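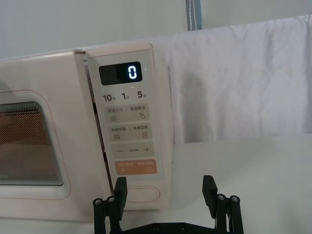
Dasstead town pool kitchen to reopen in March after wiring work

The snack kitchen at the Dasstead town pool will reopen in March, five months after it was closed over problems with its electrical supply.

The town's parks office said the main work is finished. A final inspection still has to be passed before food can be sold to the public again.

The kitchen was shut after the breaker serving the back counter tripped several times in one afternoon. An electrician found that the microwave, the hot dog warmer and the drinks cooler were all on a single circuit that dated from when the building was used for storage. The wiring was not damaged, but it was not suited to the load.

Cokell Electric, which won the contract, has put in a new panel and six separate circuits. The company also replaced 110 feet of cable between the pump room and the kitchen and moved two outlets farther from the sink. The parks office said the job came in at the price quoted.

While the room was empty, the town had the floor redone by Vesum Flooring. The old tile had lifted near the back door and had been patched more than once. The new floor is a single sheet with a raised edge along the walls, so it can be hosed down at closing time.

The menu will be shorter than last year. Fried food is off the list because the old fryer has been sold and the town does not plan to buy another. Soup, baked potatoes, hot sandwiches and popcorn will stay, along with coffee and cold drinks. Prices have not been set.

Kontogiannis Catering, which ran the counter last season, will run it again under the same terms. The firm is looking for part-time help for evenings and weekends. Application forms are at the pool's front desk, and applicants must be at least 16 and able to get a food handler card before their first shift.

Swimmers have been using vending machines in the lobby during the closure. Two of the machines will stay and the third, next to the changing rooms, will be taken out to make room for a bench.

The pool has stayed open on its normal schedule throughout. Lap swimming ends at 10:15 a.m. on school days, when the first classes arrive, and the kitchen will open once those classes are in the water. Evening hours will be posted at the front desk and on the town website after the inspection.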